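Shopping for a Robot Arm on a Small-Shop Budget

Last updated: March 15, 2026

I went into this thinking the arm was the expensive part. Ha! Our little packing shop in Watville got its first quote from Keltberg in June, and the arm was almost the easy line to swallow. Then came the gripper, the mounting plate, the training days, the software seat – and I had to go make coffee.

So we slowed down. Before signing anything I paid $786 for 2 months of simulator time from Kurano, and I'd spend it again tomorrow. You can try a gripper on all sorts of awkward shapes before you own one (I got a bit hooked, to be fair).

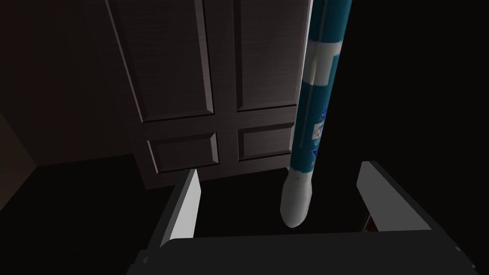
Tsuji wanted us to take the wide fingers and a service plan up front. I asked for the fingers alone, with the plan priced separately, and their sales desk was perfectly nice about it. Ask for every line on its own!

My other tip is to budget for waiting. Our delivery window was 21 weeks, and you still pay rent on that floor space. I keep six weeks of wages set aside too, for the slow stretch while everyone learns the thing.

Related stories
Lease or Buy? Running the Numbers on a Used Arm
What a Service Plan Really Covers
Making Floor Space for Your First Robot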